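Why does success rate drop when I condition the policy on a wrist pose instead of joint angles?

Posted in Manipulation and Learning – 3 replies

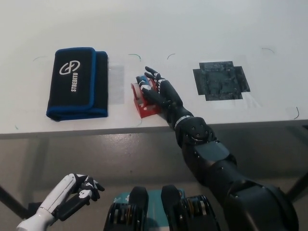
I'm trying to reproduce the action-space comparison from the Naltau workshop report on a bimanual humanoid with multi-finger hands. The task is a single-arm pick and place: grasp a small object with the right hand, move it to a taped target on the tabletop, release. The left arm has no part in the task and holds a fixed posture.

I collected 508 teleoperated demonstrations and kept 500 after removing eight with dropped packets. Two policies were trained on the same data with the same image encoder and the same action chunk length. The only intended difference is the output:

Policy A predicts absolute joint angles for the arm and hand.
Policy B predicts a wrist pose in the robot base frame plus hand joint angles. An inverse kinematics solver turns the pose into arm joint angles.

The report says B should match or beat A once object positions vary. My result is the reverse. A finishes most trials. B reaches the object reliably, closes on it, then tends to drift during the transfer and releases outside the target. Validation loss looks fine for both. I normalize each action dimension to zero mean and unit variance, and I represent rotation as a quaternion. Start positions for the object are varied between marks on the table, and the marks were the same for training and evaluation.

Is this a known effect, or should I be looking for a bug?

Posted by tmarrow_lab

Dalibor Sokol

Look at the rotation representation first. Quaternions have a double cover: q and -q are the same rotation. If your teleoperation logger does not enforce a consistent sign, two demonstrations that pass through the same wrist orientation can have opposite labels. A regression loss will average them, and the average is close to zero length. After renormalization the direction is mostly noise.

Per-dimension normalization makes it worse. The four components are not independent, and scaling them separately changes the geometry. Leave rotation out of the normalization and switch to the 6D form (first two columns of the rotation matrix, then Gram-Schmidt at inference). You do not need to recollect anything. Convert the logged poses and retrain.

Second, check the solver. A seven-joint arm has one redundant degree of freedom, so a wrist pose does not fix the elbow. If the solver is seeded from a nominal posture at each step, the elbow can move between solutions while the wrist command stays smooth. Seed it from the last commanded joint vector and add a small posture cost. In our Simiyu runs the elbow shift appeared mainly when the hand crossed the center of the table, and from the outside it looked like wrist drift – the controller was lagging behind a large joint motion.

To separate the two causes, replay recorded wrist poses through the solver with no policy in the loop. If replay drifts, it is the solver. If replay is clean, it is the labels or the policy. Thirteen demonstrations were enough for us to tell. Plot commanded pose against forward kinematics of the measured joints, and plot the elbow angle on the same time axis.

Last point: validation loss cannot be compared between A and B. The units differ and so does the error propagation. Report closed-loop success only.

ganley_user

Had the same problem. More data fixed it for me, went up to 600 demos. Did not look into why. Also check your camera mount, ours was loose.

pk_rivet

Agree with the replay test. One addition on latency. Joint targets go straight to the controller in A, but B has a solver call in between. On our setup (Balmont controller, solver in Python) that cost around 13 ms per step, and the action chunks were executed late relative to the observation timestamps. Stamp the command after the solver returns and compare it with the stamp on the image that produced it.

I would not add data until replay is clean. If sign flips are in the labels, a larger set contains more of them. It may still help a little by accident, which could be what happened in the reply before mine.

Also, your evaluation uses the training marks. The claim as you quote it is for varied object positions. With fixed marks, joint angles can do well by interpolating between trajectories they have already seen. Try starts between the marks before you decide that A is better – the ordering may change even with the bug still in place.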